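Category: Student Projects > Grippers and End Effectors
Started by jsoriano_bench, December

Hello all. I help with a student club of 11 people and our project this term is named Jonen. The task is simple to say: the arm must come near to a wall, open the fingers wide, and unplug a small white plug without pulling on the cable. We have made 167 attempts in the practice room and now we try in a real bathroom with stone-look walls.

My question is about the approach. Half of the club wants to open the fingers early, far from the wall. The other half, with Ningsih Mandagi, wants to open them only at the last moment, so that nothing gets caught on a hanging cord.

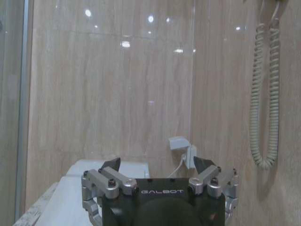 I am for opening early. With the fingers already spread, the wrist view shows the gap between them and the students can correct the aim by eye. The glossy surfaces are a second problem — the ceiling lights come back in the glass and our detector likes them very much. It has marked a reflection as a plug 191 times in the logs.

Posted by villa_arturo
I do not agree about opening early. Wide fingers need more room at both sides, and a coiled cord is exactly what they will catch. Go in narrow, stop short, then open.

Posted by eimear_f
We opened early in our school team and had no trouble, but we always came from the side without the cord. For the reflections, move the wrist a little and compare two views. A glare will shift differently from the plug.

Posted by villa_arturo
From the side is fine if the arm can reach. Jericho, can it?

Posted by jsoriano_bench
From the left, yes. From below I must ask Ningsih, she keeps the joint limits.

Comments (2)
m_penalver: Please post the detector settings also.
gezer_fan: +1 for opening late.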